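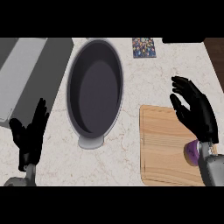
Marlina Manurung wrote back before I had even finished typing this up: if the simulated hands can't pick up a plain dish from a countertop, don't spend money on the real ones yet. She may be right, but I'd like a second opinion before I drop the multi-fingered option.

Comparing a multi-fingered hand and a parallel gripper in simulation, results don't make sense
Asked in Grippers and End Effectors

I'm trying to choose between two end effectors for a two-arm kitchen setup. One is the Brarnus hand, which has a motor for each finger. The other is the Edent parallel gripper, the wide one. I have neither in the building. Both vendors supply a model, so I'm running them in simulation first, same arms, same kitchen counter, same objects.

The tasks are dull on purpose. Lift a baking dish and set it down on a cutting board. Push a box away from the edge of the counter. Pick up a small packet. I ran each one 100 times per end effector with the start positions shifted a little every time.

The packet and the box came out the way I expected. The baking dish did not. The gripper managed it in 70 of the runs. The hand was far worse, and the failures all look alike. Fingers close on the rim, the dish comes up a short way, then it creeps out of the fingers and turns. It doesn't drop, it sort of slides. I've raised the friction on the fingertips twice and it barely changed.

Things I have checked:
The dish mass is set and looks sensible.
The arms are not hitting joint limits.
The controller is the same for both, position control on the arm and on the fingers.
Gravity is on and in the right direction (I have made that mistake before).

Is the hand model bad, is my grasp bad, or is this what a multi-finger hand does with a heavy smooth thing? I have to give a recommendation on Tuesday.

Edited to add: collision shapes are whatever came with the files. I didn't touch them.

2 answers

Answer from Sugeng Purba (accepted)

Your last line is where I would start. Turn on the collision view and look at the dish, then at the fingertips.

Most kitchen objects in the free asset packs come with one convex hull as the collision shape. For a box that's fine. For a dish it means the inside is filled in, like a lid. A parallel gripper coming in from the side with one jaw inside the rim should really not be able to get in there at all, so if yours is getting in, you have something better than a hull, but check. If the hull is there, your gripper is squeezing some part that doesn't exist on a real dish, and your 70 is not worth much either. I'd sort this out before comparing anything.

Second, the fingertips. I used the Brarnus model last year and the version I had used small capsules for the tips. A capsule on a curved rim touches at a single point. Friction at a single point does nothing to stop the object from turning around that point, so the dish pivots and then creeps. Raising the sliding friction won't fix it. You need torsional friction turned on for those contacts, or replace the tips with flat pads of a few contact points each. I did the pads. It took an afternoon and the creep was gone.

Third, position control on the fingers. With a gripper you tell it to close and it pushes until it hits its force limit. With a hand, if you command the finger joints to a pose just past the rim, the squeezing force depends on how far past you asked for and on the gain. It may be squeezing very lightly. Log the finger torques during the lift. If they're nowhere near the limit, command a tighter pose or switch the fingers to force control after contact.

Order I'd do it in:
1. Dish collision shape
2. Fingertip contacts
3. Finger torque
4. Run all of it again for both, since the gripper numbers will move too

Also use both arms for the dish. You have two. One hand on a long dish held at one end is a bad test of anything.

Comment from the asker: It was a hull. Replaced it with a split-up shape, 129 pieces, slower but it runs. The gripper got worse and the hand got a bit better. Doing the fingertips tonight.

Comment from Sugeng Purba: That is more pieces than you need. Try fewer before you start the long runs.

Answer from a guest

We went with grippers from Fankhauser and never looked at hands again. Hands break. Cokport has a decent controller that works with both if you want to switch later. I don't use simulation so can't help with that part.

Comment from the asker: Thanks. Did you ever lift anything wide with them, like a tray?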